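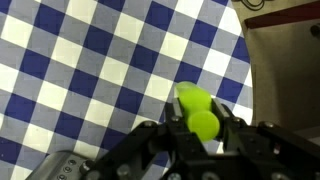
About Tidcombe Table Linen

Tidcombe rents and launders table linen for restaurants, wedding halls and church suppers. We started with 33 tablecloths and one washer in a former shoe repair shop. The shop is now our front counter, and the laundry is in the building behind it.

Apolinar Trujillo opened the business after nine years in hotel housekeeping. He still does the buying. Hermenegildo Tlapale runs the laundry and the delivery routes, and he is the person to call if your order is short or a cloth has a stain on it.

What we carry

Plain white and ivory in all sizes, checks in blue, red and green, and a heavier cloth for outdoor tables. Rounds and rectangles are both kept in stock. Napkins come in bundles of 40. We also keep runners and chair covers, but fewer of them, so please ask early if your event is in May.

Most of our cloth is bought from Beltrán, a mill agent we have used from the beginning. Checked cloth is washed once before it goes out for the first time, so that any shrinking is done here. We hem it after that wash. 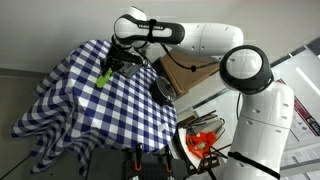 Faten wrote to us after her daughter's wedding that the cloths arrived pressed and the right length, but that she would have liked a list of sizes in the box. Every box now has one, taped inside the lid. She also asked for a later pickup the morning after, and we moved ours from 8 a.m. to 10 a.m. for hall bookings.

How we work

Orders are packed the day before delivery. We deliver free within 30 miles and charge by the mile past that. You don't need to wash anything. Shake off the crumbs, keep wet cloths out of the plastic bags, and put everything back in the canvas sacks. Candle wax can stay where it is. We take it out here.

Small repairs are done in house. Cloths that can't be mended are cut down into napkins or sold by the pound as rags at the counter.

Where to find us

The counter is at 642 Zandard Street, with parking in back. Hours are 7 a.m. to 4 p.m. Swatches can be borrowed for a week with a small deposit.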